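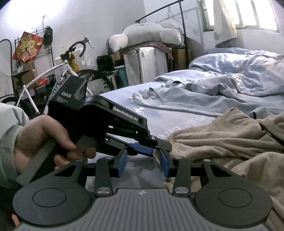
Fig. 1. Hand units, left and right. Left unit held by the grip, index finger near the trigger plate. Right unit in front, jaws slightly open.

4. Looking after the hand units

Applies to both units, left and right. Do the whole section as a pair - don't service one and leave the other, they drift apart and the recordings stop matching. Last revised 30 Nov 2025 by Furkeck workshop. Replaces the October sheet, bin that one.

4.1 Before you start

1. Stop any recording. Wait for the file to close.
2. Power off both units. Unplug charging leads.
3. Clear a bit of flat surface. Light coloured cloth or towel underneath, the screws are small and they roll.
4. Get out: small cross-head driver, lint-free cloth, soft brush, Bastetti dry lubricant, spare blue fingers (if you have them).

CAUTION: Keep fingertips out of the linkage while the trigger is being squeezed. The arms close like scissors.

4.2 Checking the linkage

1. Hold the unit by the grip, fingers wrapped round, finger off the trigger.
2. Look along the arms from the side. Both sides should sit level with the jaws shut.
3. Squeeze slowly, all the way. Let go slowly. Should feel the same the whole way.
4. Gritty feel - brush out the slots, try again. Still gritty, go to 4.3.
5. Wiggle each arm near its pivot. A tiny bit of play is fine. A click is not.
6. If there is a click, nip up the pivot screw by an eighth of a turn and repeat step 3. Do not force it. Overtightened pivots are the commonest fault we see back from sites.

Note: check the pivots near the jaw end first. They loosen before the others.

4.3 Cleaning and lubricating

1. Jaws fully open.
2. Brush loose fluff out of the arms and slots. Bedding and knitwear tasks are the worst for this, so clean after every session on those, never mind the hours.
3. Wipe the arms with the dry cloth. No solvent, no wet wipes.
4. One touch of lubricant per pivot. One. Wipe off what's left over.
5. Work the trigger until the feel evens out.
6. Wipe the blue fingers last, with a clean bit of cloth. Any lubricant on the gripping face and you will be dropping things all day.

CAUTION: Don't spray anything at the round housings or the top housing. Put it on the brush, then the brush on the pivot.

4.4 Changing the blue fingers

Change when the face is shiny, torn or lifting at the edge. Always change both fingers on a unit together.

1. Support the jaw from behind with your thumb.
2. Back out the retaining screw, keep it somewhere safe.
3. Slide the old finger forward and off. If it sticks, rock it, dont lever it with the driver.
4. Slide the new one on until it seats. Flat side faces flat side.
5. Refit the screw, finger tight plus a quarter turn.
6. Close the jaws and hold up to a window. Light showing along one edge only means a finger is not seated - do it again.

4.5 Setting zero

Needed after 4.4, or any time a pivot has been adjusted.

1. Power on. Leave the unit alone until it has settled.
2. In Kusora, open Devices, pick the unit, then Jaw Zero. Check you have the right hand selected, easy to get this wrong.
3. Jaws shut, press Set.
4. Jaws fully open, press Set again. The opening should read 80 mm. If it is out by more than 2 mm, go back to 4.2.
5. Repeat for the other unit.
6. Save to the Erdős profile, not the default one. Default gets overwriten at the next update.

4.6 Intervals

Clean and lubricate: every 500 cycles, or after fluffy work
New fingers: every 4,000 cycles, or when worn
Zero check: start of each day's recording

Cycle count is in Kusora under Devices, Usage. Write it in the log with the unit's side, L or R, before you reset it.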